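酱

铁皮棚底下三十多度。还没到十点。

Giuliana Arboleda 把围裙带子在腰后打了个死结,打完就后悔了,一会儿上厕所怎么解。算了。炭要紧。炭还没红透,边上一圈灰白,中间黑着,她拿长夹子捅了两下,火星子窜上来,落在手背上。没吭声。

“几点收第一盘?”

“十二点。”Jhonatan Taipe 蹲在冰柜后头数签子,“猪肩十二点,鸡一点半,自选三点。”

“自选三点?昨天说两点半。”

“改了。群里发的。”

群里。她三天没看群了。

Budia 超市的横幅从棚子这头拉到那头,风一吹就鼓,鼓起来正好把他们摊位的名字挡住。去年也是这样。去年他们第四,离奖台差一口酱的事。评委纸条上写:肉很好,甜。就一个甜字。Giuliana 把那张纸条贴在厨房灶台上方,油烟熏了一年,字都黄了,还能看清。甜。

所以今年不放糖。一点都不放。这是她的主意,Jhonatan 不同意,吵了一个二月。

“你尝一口。”他现在又来了,塑料勺递到她嘴边。

她尝了。酸,烟,后面有一点辣,然后就没了,像一句话说到一半人走开了。

“少东西。”他说。

“不少。”

“少。”

“别说了,翻肉。”

翻肉。肩肉在 Kuroda 的老炉子里闷了一夜,那炉子是从 Anselmo Chambi 手里买的,门关不严,得用铁丝拧着。铁丝烫,她用抹布垫着拧开,烟一下扑出来,眼睛全是水。皮是对的。深的,硬的,敲上去有声音。她心里松了一下,就一下。

隔壁摊是 Moren 烤肉队,六个人,一样的红帽子,音响开得很大。他们的领队 Abelardo Huanca 隔着绳子冲她举了举杯子。她点点头。她以前在他那儿干过,三个夏天,削洋葱,刷架子,站在后面看他调酱,他调酱的时候从来背对着人。后来她走了,走得不算好看。他说过一句话,说你手是有的,舌头还差点。这句话比那个甜字还难受。

十点四十。排队的人进来了。试吃券一张换一小杯,Budia 的人在门口发,一个小孩拿了一大把,他妈在后头追。

Jhonatan 切,她装杯,浇酱,递出去。切,装,浇,递。没有人说不好吃。也没有人回来要第二杯。她注意到了,假装没注意到。有个戴草帽的老头站在垃圾桶边上吃,吃完肉,把剩的酱往桶沿上刮了刮。

刮了刮。

“你看见了吧。”Jhonatan 说。

“看见什么。”

“Giuliana。”

“我说看见什么了!”

后面排队的人往后让了半步。她把勺子放下。手在抖,大概是没吃早饭。她走到棚子后面,坐在一箱 Pisov 汽水上,箱子塌了一角,她也没起来。乐队在主台试音,喂,喂,二,二。鼓声打一下停一下。

她妈做这个酱的时候放什么来着。放醋,放干辣椒,放孜然,最后从冰箱门上拿一个瓶子,倒一点。什么瓶子。她小时候够不着冰箱门。绿的?不是绿的。

她给 Maribel Rivadeneyra 打电话。表姐,在家,看孩子。响了七八声。

“我妈那个酱,最后倒的什么?”

“什么什么?你不是在比赛吗?”

“在比赛。最后倒的那个。冰箱门上的。”

“……橙汁?”

“橙汁?”

“酸橙子熬的嘛。熬得很稠。你妈每年冬天熬一锅,装在咳嗽药水瓶子里。你还偷喝过,吐了。”

咳嗽药水瓶子。棕色的。她一下子就闻到了,苦的,橙皮的苦,甜在苦后头,要等一等才出来。

“喂?喂?孩子在——别爬那个!——喂?”

“没事了。我晚上打给你。”

十一点零五。Budia 自己的水果摊在大门右手边,她穿着围裙跑过去,踩翻了谁的一杯冰。有橙子,甜橙,没有酸的。她又要了柠檬,又要了两个葡萄柚,摊上的姑娘问她要不要会员积分,她说不要,跑了几步又回头,说袋子,袋子给我。

小锅。皮擦进去,只要外面那层。汁全挤了,手上有口子,杀得疼。火开到最大,锅边开始起泡,泡从小变大,颜色往下沉。Jhonatan 一句话没问,一个人切肉一个人装杯一个人浇酱,浇的还是老酱,队伍乱成一团,有人喊前面快点。

“几点了?”

“三十五。”

“几点三十五!”

“十一点!还能几点!”

不够稠。再熬。她用勺背划一下锅底,合上了。再划,合上了。再划,留了一道印子,慢慢地,慢慢地合上。

关火。倒一半进酱里,停住,又倒了一点。搅。

她没先尝。她把勺子递给他。

Jhonatan 含着勺子,眼睛看着棚顶,看了好久。主台上的人在介绍赞助商,念错了一个名字,又念一遍。

“说话呀。”

“苦。”他说。

她的心往下一坠。

“等一下。”他说,举起一根手指头,“等一下,等一下。”

他们等着。隔壁的音响不知道什么时候停了,Abelardo Huanca 站在绳子那边,手里还端着杯子,鼻子朝着她的锅。

“哦,”Jhonatan 说,“哦,来了。”

十一点五十二。装盒。六份肉片,六份拉丝,不许放生菜,不许做记号,盒盖合上不能蹭到顶。她刷酱,刷得很薄,刷子上掉了一根毛,用指甲掐走。盒子合上。Jhonatan 抱在怀里往评委帐篷跑,像抱着个刚出生的,围裙在后面一飘一飘的。

她站在原地。腰后的死结还在。她伸手去解,解不开,油太滑了。

“我来。”Abelardo 说。他已经从绳子底下钻过来了,膝盖响了一声。

他低着头解那个结,解了半天。

“橙子?”他问。

“不告诉你。”她说。

他在背后笑了一下,接着解。远处的喇叭在喊,猪肩,最后一分钟,猪肩,最后一分钟。

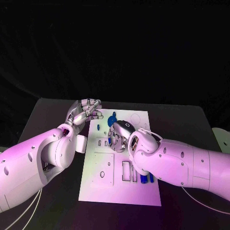

黑色幕布前,深灰色桌面上的白色长方形板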